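Search this site Enter keywords Go

Balance and pipette checks: what changes this spring

Tuesday, March 15, 2011

Quick one from the bench side, sorry it's long, had no time to make it short.

The annual service on the balances was done in February. Donex sent one engineer for two days and he got through everything except the old microbalance in the back room, which wouldn't settle. Draft from the new air handler, most likely. It's been moved to the stone table by the inner wall and will get its own visit. Until then please don't use it for anything that goes in a report. Rough weighing only. There's a yellow tag on it, leave the tag alone.

New this year: daily check weights get logged on paper AND in Radari. I know. The paper goes away once we've run both side by side for 90 days and Aqeel Niazi has signed off that the two agree. So far they mostly do. The mismatches are nearly all people typing the nominal value instead of what the display said. Write what you read. If it says 99.9998 then thats what goes in the box.

Pipettes. We have 256 of them on the register now, counting the ones that came over from Britbridge when the two labs merged. Of those, 22 failed the first round at the low end of their range. Most passed after new seals. Seven did not and have been pulled. If your favorite one has vanished from the rack, that's where it went, ask before ordering a new one because there are spares in the cabinet under the window.

A few things on technique since the same questions keep coming. Pre-wet the tip. Hold it straight up when you draw. Let the water and the pipettes sit in the room overnight before a gravimetric check, not half an hour, overnight. Shahzad Memon ran the same pipette twice on one day, first with water straight from the cold tap line and then with water that had been standing, and the difference was bigger than our tolerance. He has the numbers if you want to see them.

Evaporation: use the lidded vessel for anything under 50 microliters. The open cup is fine above that. Put a little water in the trap and top it up in the morning, it dries out over the weekend.
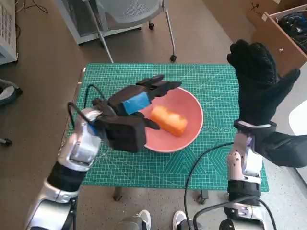
Certificates next. The ones from Naqvi for the reference weights are valid through next winter and scans are in the shared folder under Weights, then the set number. The two smallest weights in set B have drifted up a bit since last time, still inside class. Probably fingerprints. Tweezers please, and the lid goes back on the box.

Uncertainty budgets: the template has been redone and the old one should be deleted from your own drive. The old one left out the resolution term at zero, so it came out too small on the coarse balances. Anything already issued is being rechecked by Aqeel, no need to do it yourselves.

Still open is who takes over the thermometer comparisons. We need someone for one morning a month, ice point and one point at room temperature, training given. Put your name on the sheet by the door or or just tell Shahzad.

Next round of pipettes starts with the multichannels. Bring them clean, tip ejectors on, and with your bench number on a bit of tape.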